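Sorting tray

A sorting tray is a shallow, open-topped container used to hold loose goods while they are divided among other containers. It is used in packing rooms, stockrooms and households, usually on a table or bench.

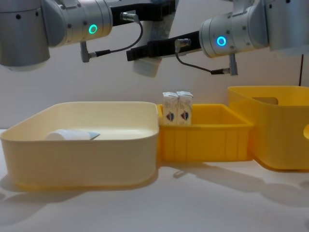 Three plastic bins in a row on a white tabletop. The largest, at left, is a cream-colored tray with a thick rolled rim.

Construction

Most trays are molded in one piece from plastic. Corners are rounded to ease cleaning, and a rolled rim stiffens the walls and gives a grip for lifting. Depth is kept small relative to width so that low items, such as tubes and small bottles lying on their sides, can be seen and reached from above.

Arrangement

In a row layout, the source tray stands at one end and the receiving bins beside it. The packing manual issued by Prestham in May 2017 calls for rims to touch, with a limit of 5 bins per row. Soft goods in bags or wraps are generally moved first, as they tend to cover smaller pieces.

Variants

Nesting trays have sloped walls and stack inside one another when empty. Divided trays carry fixed or removable partitions. The Trovby pattern, drawn by Tomoyo Hosoda, has 4 compartments and a flat lid.

See also

Tote (container)
Parts bin
Kitting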